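Workshop Bench Fixtures Finishing Search Contact

Guides > Bench > Boards > Peg and knob board

Laying Out and Fitting a Peg and Knob Board

Updated Mar 28, 2024

A peg and knob board is a flat white panel with a small number of fittings that can be gripped, turned, lifted or pushed. It is used lying flat on a table. This page covers the layout, the cutting of the holes and the recess, the fitting of the parts and the checks made before use. It assumes you own a drill press and a small router and have used both before.

Choosing the panel

Use a rigid sheet, white on the working face, thick enough to take a shallow recess with at least half its thickness left under the floor. A sheet that rocks on a flat table before any work is done should be rejected. Cutting the recess will make the rocking worse.

White is the preferred color for two reasons. Pencil marks show up and can be erased, and blue parts stand out against it without any outlining. A gloss face reflects overhead lamps and makes the parts harder to judge for height. Matte or satin is better.

Square the panel before marking anything. Measure both diagonals and trim until they agree.

Layout

All positions are taken from two reference edges, the top and the left. Do not measure one fitting from another. Errors add up quickly that way, and the last part to go in will land too close to the edge.

1. Draw the vertical centerline lightly.

2. Mark the knob near the top, on or close to the centerline. It is the widest single part and sets the clearance for its neighbors.

3. Mark the single peg below the knob and slightly to the left. Leave room for fingers on all sides of it. A gap that looks generous on paper is often tight once a hand is in it.

4. Mark the recessed square a little further down. It holds two pegs side by side, so draw their centers at the same time and check that both fit inside the square with an even margin.

5. Reserve the right half for the bracket and the part that goes with it. The bracket is the only metal item on the board and needs its own clear area.

Place all the loose parts on their marks before cutting. Reach for each one in turn with either hand. If the knuckles touch a neighboring part, move the mark. It costs nothing at this stage.

I keep a paper template for each layout. The current one is Latthorpe sheet 1681, with the knob moved up slightly from the printed position. Earlier boards followed sheet 1101, which put the knob and the single peg too close together, and I do not recommend it.

Cutting the recess

Cut the recess before drilling. A drilled hole at the edge of a routed area tends to chip when the cutter crosses it.

Clamp straight guides on all four sides of the square. Take the floor down in light passes and stop as soon as the step can be felt clearly with a fingertip. The recess is there to locate the pair of pegs, and depth beyond that has no benefit. The corners will come out rounded to the radius of the cutter. Leave them rounded unless you are dropping a separate square plate into the opening, in which case pare them by hand.

Vacuum the floor of the recess and run a fingernail along the inside edge. Any raised lip should be removed with a scraper held flat on the face of the board.

Drilling

Mark every center with a sharp punch. Drill each hole with scrap clamped underneath, and drill a test hole in an offcut of the same sheet first. The offcut must be the same sheet. Different batches cut to slightly different sizes with the same bit – more than enough to turn a sliding fit into a jammed one.

Pegs that lift out need a hole slightly larger than the peg. Pegs that stay in need a hole the peg enters with firm thumb pressure. Decide which is which before drilling and write it on the template.

Ease the rim of each lift-out hole with a countersink turned by hand, one or two turns only.

Fitting the parts

Start with the knob. It is a flat disc with a short peg rising from the center, and it should sit low and level. Press it home, turn it if it is meant to turn, and look across the board at eye level for wobble. A thin washer underneath cures most cases. Mine came from a Fimstead box of mixed blue fittings, which also supplied the small pegs.

Fit the single peg next, then the pair in the recess. The two in the recess should stand upright and parallel. If one leans, the fault is nearly always in the hole. Plug it and drill again.

Set the bracket last. It is a thin rectangular metal piece and must be free of burrs, since fingers will pass close to it from above. File all the edges, including the ones that face the board. Put it in position with the blue part it partly surrounds, and check that the part can be grasped from directly overhead without the bracket being touched.

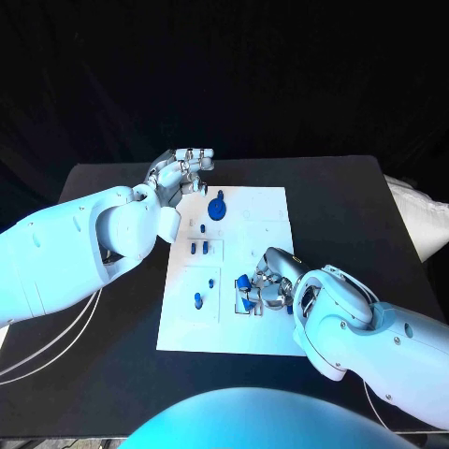 Clearance on this side should be tested with both hands over the board at once. A layout that works for one hand may fail when the other is near the knob, so check the knob and the bracket area as a pair. If the two interfere, shift the bracket to the right before touching anything else.

Fixing the bracket

Mark through the bracket's own holes with a scriber, remove it, drill pilots and refit. Tighten evenly. Overtightening lifts the thin metal in the middle and leaves a gap that catches fingertips. I use Barroso short screws, pack 181, which do not come through the back of my sheet. Check yours against the thickness before driving them.

Table surface

Work on a dark, plain table. The outline of a white board is easy to see against it, and a blue peg that rolls off is found sooner than on a patterned top. Stick thin non-slip pads at the corners of the underside. Pads in the center cause rocking.

Final checks

Slide a straightedge across the face. It should touch nothing but the intended fittings.

Lift and replace each removable peg. Any that sticks gets one more turn of the countersink and a second try before the hole is opened up.

Wipe the face with a damp cloth and let it dry before storing the board flat. Uvport cleaner 2595 removes pencil without dulling satin white. Keep it off the bracket.

Comments (3)

benchrat: Is there a reason not to drill first and rout after with a backing plug in the hole? I have done it that way on cribbage boards with no chipping.

Reply from the author: A tight plug works. It is an extra step per hole and I still prefer the recess first.

oakandash: My two recess pegs lean toward each other. Redrilled once already. Going to check the table of the drill press for square before I waste another panel.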